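首页 版块 最新 精华 登录 注册

双臂压折痕，只改了训练时的采样方式，结果比我想的好（求挑刺）

评论 11 分享 8 收藏

楼主：折痕爱好者
2018年11月

先交代下背景。上次我在版里发牢骚，说我们那套 Elen 双臂平台做大张纸料的整理，模仿学习怎么训都差一口气，底下好几位让我把数据晒出来。数据还不能全晒（组里没松口），不过这阵子折腾出一个小改动，我自己挺兴奋的，就先拿来给大家拆一拆。

任务说起来很土：桌上一大张纸料，有纸板也有牛皮纸，两只夹爪要各自落到边上合适的位置，压住，然后沿着某条线把它抹平或者压出折痕。土归土，做过的都知道烦。料又大又软，你按这头那头翘，而且纸面上纹理少得可怜，网络看来看去都是一片黄褐色。

我们之前的做法很老实。人拖着两条臂示教，一共录了将近400条，腕部相机的画面加关节角喂进网络，直接回归下一步的动作，就是最朴素的行为克隆。出来的策略前半段漂亮得不得了，两只手稳稳当当飞过去，离纸还差一点点的时候开始犹豫，要么悬在那儿哆嗦，要么一头扎下去把料推跑。我盯着损失曲线看了好久，曲线特别好看，好看得让人生气。

后来有天晚上我把示教数据按阶段画了个分布图，才反应过来：绝大部分帧都是两只手在空中移动。真正接触前后那一小段，人手做得又快又干脆，落到数据里就那么薄薄一层。网络在空中那段学得滚瓜烂熟，到了最关键的一下，它基本没见过几眼。损失是按帧平均的，接触那段错得再离谱也会被前面的空中段摊掉。

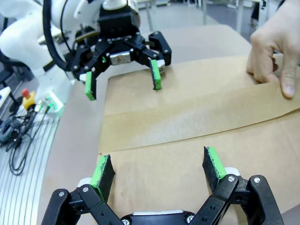

所以改动就很简单了，我们内部管它叫 Laxdal（别问，起名的时候大家都困了）。做法是先从力矩读数里找接触事件，指尖碰到东西那一下读数会有个台阶，拿这个台阶当锚点，往前往后各切一个窗口。训练的时候先抽事件，再在事件窗口里抽帧，空中段的帧照样留着，只是抽到的机会小了很多。网络结构没动，学习率没动，数据一条没加。

还有个小细节，窗口里的动作标签我改成了相对指尖的位移，空中段还是原来的绝对关节目标，两段中间做了个平滑过渡。这一步我说不好有多大贡献，直觉上觉得有用，因为纸摆歪了以后绝对目标根本没意义嘛。

结果：原来的均匀采样，12次里成了8次；换成 Laxdal，12次里成了11次。成功的标准是两只手都压到位，松开以后料没有被推出桌面上画好的范围，折痕或者抹平的方向大致对。唯一没成的那次是左手落点偏了，指尖滑到了纸外面，右手还在那儿很认真地压，看得我又好气又好笑。

我自己觉得最有说服力的还不是这个数，是动作的样子变了！之前那种悬停哆嗦基本看不到了，下去就是下去。录像我反复看了好多遍，有点上头。

想听听大家的意见，尤其是做过可变形物体的朋友。有没有哪里我骗了自己？

——

不吃螺丝
沙发。先恭喜，再泼水：12次里8次和12次里11次，你拿去做个精确检验就知道了，远远谈不上显著。我不是说你的方法没用，机理讲得通，我自己训插孔的时候也遇到过一模一样的悬停。但是标题写“结果比我想的好”，正文只有这么点试验次数，换我审稿我第一条就写这个。

——

慢热电机
同意楼上一半。真机试验跑起来多费劲大家心里有数，人要在旁边守着，料要换，压过的纸有痕迹不能反复用（用了就等于给策略画了参考线）。不能拿仿真那边几千次的标准来要求。倒是想问楼主，每次的初始摆放是怎么定的？是随手一放还是有个表？如果是跑完均匀采样那组再跑 Laxdal 那组，中间桌子被人碰过、灯光变过，这点差距完全可能是环境带来的。

——

折痕爱好者（楼主）
回 不吃螺丝：认，标题我手贱。这个差距放到论文里确实站不住，我发在论坛也是想先听听再决定要不要花力气补。

回 慢热电机：摆放有表的，事先把角度和位置抽好打印出来贴在墙上，两组用同一张表。但顺序确实是先跑完一组再跑另一组，没有交错……你这一问我后背发凉。按理应该一条一条换着策略跑，最好操作的人都不知道当前跑的是哪个。我们当时图省事，每次换权重都得重启一遍控制节点，就偷懒了。

——

桌面清洁工
我关心另一件事。你用力矩台阶找接触，纸这么软，尤其牛皮纸那种一碰就陷下去的，台阶真的找得到？我们以前做布料，指尖都把布按到桌面了读数还跟没事人似的，最后检测到的其实是桌子。

——

折痕爱好者（楼主）
回 桌面清洁工：好问题，而且基本就是你说的这样，我们检测到的多半也是桌子哈哈。纸板好一点，本身有点厚度，翘起来的那一片压下去能看到一个缓坡。牛皮纸几乎没有缓坡，就是突然一下到桌面。

但对我来说够用了。我要的是个时间锚点，晚一点点没关系，窗口往前多切一截就把真正碰到纸的那一下包进来了。真正麻烦的是假台阶。臂在空中急停也会有个小跳，头一版阈值设低了，抽出来一堆“空中接触事件”，训出来的策略会在半空中突然郑重其事地往下点一下头。我把这段给组里放的时候大家笑了好一阵。后来加了个条件，指尖高度必须低于某个值才算，就干净了。

——

回收站站长
我来唱反调。你们这个说白了就是重要性采样，或者再说白一点，就是给接触段加权重。做分类的早就这么对付类别不平衡了，起个 Laxdal 的名字有点……嗯。另外你同时改了两样东西，采样和动作标签，最后只报一个总的结果，我怎么知道是哪个起的作用？很可能相对位移才是功臣，采样一点用没有。

——

折痕爱好者（楼主）
回 回收站站长：名字的事我投降，本来就是文件夹的名字，叫顺口了。原理上也没说是新东西，我在正文里应该多写一句。

但“采样一点用没有”我不太服。我有个不太正规的证据：最早一版只改了采样，标签还是绝对关节目标，那一版没有正经按表评测，就我自己在台子前面随便玩了一个下午。悬停哆嗦那时候就已经没了，纸摆正的时候做得很利索，摆歪了就会压错地方。所以我猜采样管的是“敢不敢下去”，相对位移管的是“下到哪儿”。这是猜的，你说得对，应该拆开跑。

顺便补一点平台的情况，有人私信问。两条臂对着装，各带一个平行夹爪，指尖垫是绿边黑面的，面上有粗糙纹理。腕部相机看得到自己的指尖，多数时候也看得到对面那只手，这点对双臂协调帮助特别大，网络自己就能学会等对方。早先我们试过只用一个固定在架子上的相机，料一大、手一伸过来就挡得严严实实，很快就放弃了。

另外牛皮纸上有胶带的那一批我们也录了。胶带的边缘给了网络一条很好认的线，我一度担心它只认胶带，于是把有胶带和没胶带的示教混在一起训。

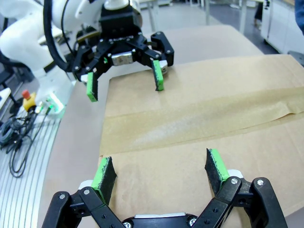 Fliltness 双臂操作小组 · 平台与示教数据

接着说胶带。混训之后没胶带的料也能做，但落点明显散一些，这个我没放进正文的统计里，因为统计表里两种料是按固定比例排好的，拆开来每种就更少了，再拆不吃螺丝该顺着网线过来找我了。

牛皮纸还有个讨厌的地方是皱。示教的时候人会下意识挑平的地方下手，皱得厉害的区域在数据里几乎没有接触事件，所以 Laxdal 再怎么抽也抽不出来。采样只能把有的东西放大，没有的东西它变不出来，这个局限我得老实承认。

——

不吃螺丝
我顺网线来了。胶带这段我觉得才是整个帖子里最值得做的。你可以专门留一批只有胶带位置变化、纸不动的料，看落点跟着谁走。如果跟着胶带走，那你这个策略就是个胶带跟踪器，换一卷颜色不一样的可能就瞎了。

还有，你说动作样子变了，不哆嗦了，这个完全可以量化啊，算一下接触前那段的速度反向次数或者悬停时长，每次试验都有一个连续值，比成功失败这种二值的信息多得多，次数少也能看出东西来。放着这么好的指标不用，光看录像上头可还行。

——

慢热电机
悬停时长+1，这个建议比我的好。不过提醒一句，别把“下得果断”直接当成好事。我们在 Gorneck 那边的台子上做压盖子，也搞过类似的重采样，策略果断得要命，盖子没放好它照压不误，压坏过指尖。原来的策略哆嗦归哆嗦，那几下犹豫里有时候是在等画面变清楚。你现在失败的那次，左手滑到纸外面右手还在压，我看着就有点这个味道：它不知道什么时候该停手。

——

回收站站长
回楼上：这个角度我没想到，有意思。那是不是应该把“接触了但没成”的片段也录进去？人示教的时候总是录成功的，失误的删掉重来，网络压根不知道失误以后长什么样。

回楼主：你那个“敢不敢下去”和“下到哪儿”的分法我接受一半，等你拆开跑。四种组合，同一张表，交错着来，跑完我请你喝奶茶。要是只改标签那组就够好了，你请我。

——

折痕爱好者（楼主）
奶茶成交，截图为证。

慢热电机说的这个我刚才去翻了录像，那次失败右手压下去的时候，左手其实已经在纸外面了，右腕相机里是看得到左手的。信息在画面里，策略没用上。我觉得是窗口切得太死：我给每只手各找各的接触事件，窗口也各切各的，另一只手出了什么岔子，在这个窗口里根本体现不出来。示教里人的两只手总是前后脚落下，网络就学成了“到点就压”。可能得把两只手的事件合成一个，从先碰的那只开始切，到后碰的那只结束。

至于录失误片段，我们讨论过，有两派意见。一派说录了会把策略带坏，行为克隆又不会分好坏；另一派说只录失误之后补救的那一段，前面出错的部分掐掉不训。我是后一派，但掐在哪里又得靠人看，想到要一条条看录像我就困了。有做过的求经验。

——

桌面清洁工
做过，掐的位置别太较真。我们的土办法是示教的时候旁边放个脚踏板，人觉得自己开始补救了就踩一下，从踩下去那一刻往后才进训练集。反应会慢一点，但比事后看录像舒服太多了。布料上效果不错，尤其是角滑掉之后重新去找角那种。数字我就不报了，我们试验次数也见不得人，怕楼上那位。

另外问个题外话，你们压过的纸怎么处理？我们的布洗一洗还能用。

——

折痕爱好者（楼主）
脚踏板这个太好了！！组里好像有一个吃灰的，我去翻翻。

压过的纸我们翻面再用一轮，示教随便用，评测一律上新料。之前就是因为偷懒拿旧纸板评测，成功率高得离谱，高兴了一个中午，下午才想起来折线早就在那儿了。

先列一下接下来要补的，免得自己赖账：
采样和标签拆开，四种组合交错跑，换权重的事让脚本来做，操作的人不看当前是哪个
接触前的悬停时长和速度反向，旧录像也补算一遍
胶带挪位置的那批料，再找一卷别的颜色
两只手的接触事件合并成一个窗口

估计得到一月份才能有完整的东西，台子要跟别的任务轮着用。悬停时长那个不用上真机，我这两天就先算，算完回来更新。

——

不吃螺丝
旧录像补算之前先把“悬停”的定义写下来发帖里，别算完再调阈值。我就提醒这一句，收藏了，等更新。

分享 收藏 举报 返回版块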